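Speaker notes – "Who Folds Now? Two Arms and a Sorting Room"
Evport regional workplace meetup, 4 November 2019
Slot: after the coffee break. Leave time for questions.

Slide 1. Title

Say hello, wait for people to sit down. Don't start with the robot. Start with the room.

I work at Asuneck. We take in garments that have been returned to shops, check them, fold them, pack them and send them back out. Most of you have worn something that passed through a building like ours. The sorting room has 106 people across all shifts, and until last year every single item in it was picked up, turned over and put down by somebody's hands.

Ask: who here has worked a packing line? (Usually a few hands. Ask one of them what hurt first. It's nearly always wrists or the small of the back.)

Slide 2. What a shift looked like

Keep this one quick, it's background.

A bin arrives. You tip it out. Shirts, scarves, hats, the odd thing that doesn't belong to us at all. You find the edge of something, pull it free, look at it, decide. Then the next one. The deciding is interesting! People get really good at it. There are folks on the early shift who can tell a worn return from a tried-on return by touch, before they've even looked. The pulling free is the dull part, and it's also the part that wears you out.

So when we started talking about automation, the question on the floor was very simple: which part are you taking? If you take the pulling, great. If you take the deciding, we need to have a different conversation.

Pause here. Let that sit for a second.

Slide 3. Where we started

We work with a small company called Mirkholm on the arms and with Cheng on the table and the safety side. They had very different ideas about how to begin. Cheng wanted to start on the line itself, with the belt slowed down. Mirkholm wanted a table in a side area with a few items on it and people from the floor coming in to try things. We went with the table and I'm so glad we did, because the first month was mostly finding out how strange cloth is when you aren't a person.

Slide 4. The practice table

(Let them look before you talk. Ten seconds feels long, do it anyway.)

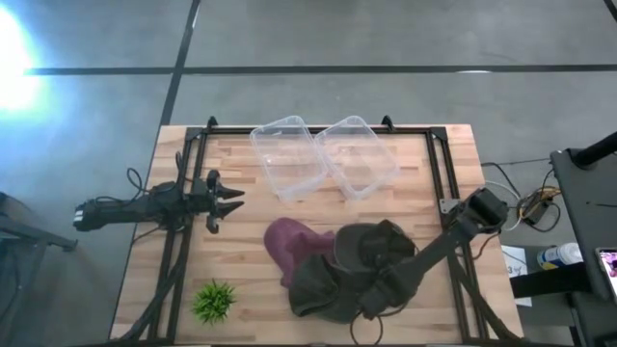
The practice table, with two arms, soft goods and a pair of clear tubs.

Point out the crumpled cloth first. I always do, and people always go straight to the arms instead, which is fair enough – they're the exciting bit. But the maroon heap and the green one next to it are the real story. They overlap. Think about how you'd pick up just the green one. You'd do it without thinking. Your fingers would find a loose bit, you'd give it a little shake, and you'd feel if the other one was coming along.

A gripper with two fingers has to do that with far less to go on. It pinches. If it pinches in the wrong place, you get both pieces or neither.

Mention the tubs. Clear plastic was a request from the floor. Somebody on the packing side said that if a machine was going to put things in a container, she wanted to see what was in it from where she stood. It cost us some trouble, because clear plastic is hard for a vision system to pick out, with the wood showing right through it. We kept it. I love that we kept it.

If someone asks about the little plant: soft goods aren't the only things that turn up in our bins, so we practice around spiky shapes too.

Slide 5. The people who teach it

This is the part of the talk I'd give for an hour if they let me.

We have two trainer roles now. They didn't exist before. Both went to people from the sorting room, and neither had any technical background at all. What they had was years of handling fabric. They guide the arms through a job, over and over, and the system learns from that.

One of the things they noticed early: they had to slow down and watch themselves. They'd pick up a sweater and then stop and say, wait, what did I just do? Which finger went first? They'd been doing it for years and had never once had to say it out loud. There's a notebook in the break room now where people write down tricks. Grab knits from the thick part. Let a hat drop open before you set it down. It's full of stuff like that. It started as notes for the trainers and now new hires read it too.

Tell the scarf story if there's time. (Short version: the trainer kept getting a scarf that came out of the pile in a long rope, dragging half the bin behind it. A colleague walked past with a sandwich, watched one try, and said "take it by the middle." That was a whole afternoon solved.)

Slide 6. What changed on the floor

Be straight about this one. The mood in the room gets serious here and that's fine.

Good things. The repetitive lifting at the first station is down. We now rotate people every two hours, where before you could be stuck on tipping for a full shift. Talk about noise too: the first station is calmer, and people can hear each other.

Hard things. The pace feels different. When a person next to you slows down, you know why. They're tired, or they're talking, or they've found something odd. When an arm stops, you don't know why, and in the first weeks everybody near it stopped as well and stared at it. We added a plain message in everyday words to tell people what it's waiting for. "Can't find an edge." "Two items." That helped more than anything we did with the software that season.

And some people didn't like it. They still don't. One of our most experienced sorters asked to move to the inspection bench so she wouldn't have to work beside the arms, and we moved her. She's terrific at inspection. I don't tell that as a happy ending, she'd have preferred that we left her old station alone, and she says so.

Slide 7. What we promised

Read these out, slowly. They were agreed before anything went on the line, and they're printed on the wall by the lockers.

Anyone can stop the arms at any time and doesn't have to explain.
The final call on an item's condition is made by a person.
Nobody's output gets compared with the machine's.
Hours saved go into rotation and training first.

The third one caused the longest argument. The numbers are right there, and it's very tempting to look. We decided not to collect them per person in the first place, so there's nothing to look at.

Slide 8. Things we got wrong

We put the stop button where the engineers liked it. People working the bins had to turn around to reach it. Fixed now, but it should never have been there.

We held the first information session at the end of the late shift. Of course people were tired and cross. We ran it again, three times, during paid hours, with food. Completely different conversation!

We said "helper" a lot in the early days. People hated that word. Call it the arms, or the machine. They'll come up with their own name soon enough. (Ours can't be repeated at a meetup.)

We underestimated cables. Everyone does. Plan where they go before you plan anything else.

Slide 9. What's next

In December we bring the second station into the trial. It handles knitwear only, and the trainers picked it, which makes me very happy. They argued that knits are forgiving: you can grab one a bit wrong and not hurt it. That reasoning came from people who know the material, and it was better than the plan the rest of us had drawn up.

We'd also like more trainers. Over 3 applications came in for the next opening before it was even posted properly, so word gets around.

Slide 10. Questions

Likely ones, with short answers.

Did anyone lose a job? No layoffs tied to the arms. Temporary hiring for the busy season was lower, and we should say that clearly, it's a real effect on real people.

Is it faster than a person? On a single item, no. Don't get drawn into a long comparison.

Does it fold? Not well yet. It picks up and places. Folding is on the table as practice and it's great fun to watch, but it isn't on the line.

Can we visit? Yes please. Send a note to the Asuneck front desk and ask for the sorting room. Closed shoes, and come during the early shift if you can, that's when the trainers are in.

If there's time left over, go back to slide 4 and leave it up while people talk.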